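Workroom walk-through, April 11, 2020
Truston building, room 248

I do this list twice a year, the other round being in August, and I'm typing my comments straight in as I go, so forgive the rambling!

1. Floor, walking routes — PASS WITH COMMENT
Concrete is sound and I found no lifting edges on the floor tape. The power strip and its cables still need moving closer to the wall, please. I nearly wrote this up as a fail, then remembered I'd let it slide last time too.

2. Main table — PASS
Gave it a good shove from each side and it doesn't rock. The top is clear apart from what's being worked on, and I like that the pull-out box sits well in from the edges.

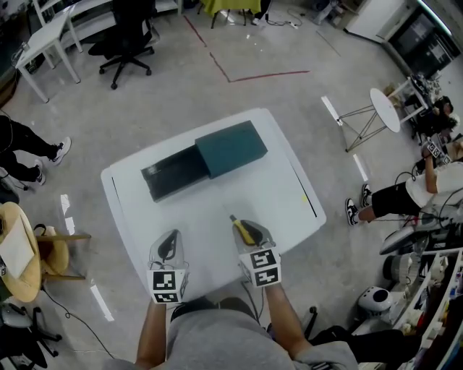

Item 2: main table with the black drawer and teal sleeve.

3. Pull-out boxes — PASS
These are the Marari ones. I ran a thumb along every edge (slowly, I've learned) and there are no splinters or sharp corners. The sleeve slides without pinching if you keep your fingers on the outside. Please keep the label inside the tray so we can tell which batch we've got.

4. Pens and small tools — COMMENT
Caps on, and back in the cup when you're done. A pen rolls off a table faster than you'd think, and I'm the one who steps on it.
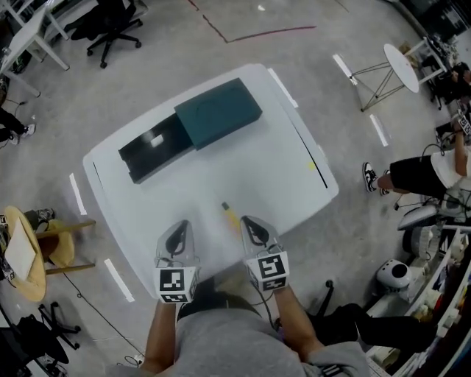 I've also asked for a second cup, because the one we have is always full of dead pens and people give up on it.

5. Chairs — PASS
Casters fine, gas lift fine. Push them in, though!

6. First aid kit — FAIL
Only 2 bandages left out of 11, and the Hayes booklet in the lid is from 1982. I've put in an order with Dollex for a full refill — will check it off when it's on the shelf.

7. Exit door — PASS
Opens all the way and closes by itself.

Open items: power strip, pen cup, first aid refill.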